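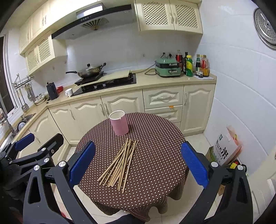 # 食卓まわり小物セット README(箸・カップ・椀)

カテゴリ:データ配布 > 生活・台所 > 食卓

当サイトではCookieを使用しています。閲覧を続けると利用に同意したものとみなします。[同意する] [設定]

## 概要

台所の食卓で箸を扱う場面の画像集。配布名は Drokesum-hashi。全3506枚、うち確認用に400枚を別フォルダに分けてある。収録は6月、午前中のみ。
とりあえず急ぎで書いてるので抜けあるかも。気づいたら直します。

## 置いてあるもの

- 箸:木製、明るい色。持ち手側が太くて先は細いタイプ。束でカップのそばに置いた場面あり
- カップ:ピンク、円筒形、縁は白
- 椀:丸、内側が白、外側はピンクっぽい色
- テーブルクロス:こげ茶に白の水玉。丸テーブルにかけてある
- 奥のカウンター:ベージュ。黒いガスコンロが組み込み、その上にクリーム色〜薄い黄色の板

クロスの色は光で変わる。茶色が明るめに出てる画像もあるけど同じ布です。色の補正はしてません。

## 作業の中身

1. 箸を束から一本ずつ取る
2. カップに立てる、または椀のそばに並べる
3. 全部まとめて束に戻す

1回の長さは32秒まで。それを超えたものは落とした。
箸の向きは揃えてない。揃えた版は Nurmi のほうにあるのでそっちをどうぞ。

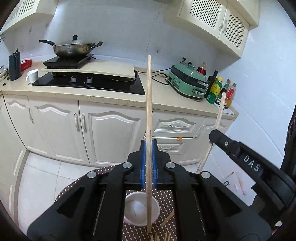 Zavier

## ラベル

`hashi` `cup` `wan` `cloth` `counter` の5種。鍋とフタは `other` にまとめた(第2版で分けるかも)。
箸が重なってるところは一本ずつ囲んでる。ただし束の中ほどで完全に隠れてるものは囲んでなし。見えてる端だけでも箸とわかれば `hashi`。

迷ったやつ:
- 板とカウンターの境目 → 板も `counter` に入れた
- 椀に箸がかぶってる場合 → 両方囲む、手前優先はしない
- クロスのひだ → 垂れた部分も含めて `cloth`

## フォルダ

```
drokesum-hashi/
 images/
 labels/
 check/ 確認用400枚
 memo.txt 雑な作業メモ
```

memo.txt は文字コードがUTF-8。前の版はShift_JISで文字化けすると言われたので直したした。

## 既知の問題

- ファイル名の連番が15か所飛んでる。欠損ではなく削除ぶん
- 箸の先が画面の外に出てる画像が多め。長さの測定には使えない
- `wan` と `cup` の取り違えがまだ残ってるかもしれない。見つけたら番号だけ教えてくだい
- コンロのつまみはラベルなし

## 利用について

研究・学習用途は自由。再配布するときはこのREADMEも一緒に入れてください。商用は要連絡。土曜は返信できません。

## 更新

- 第1.1版:文字コード修正、`cloth` の囲み直し
- 第1版:公開

---

関連データ
- Nurmi 箸そろえ版
- Bollomeck 食器棚と引き出し
- Drokesum 椀と小皿
- Bollomeck 布たたみ(ふきん・クロス)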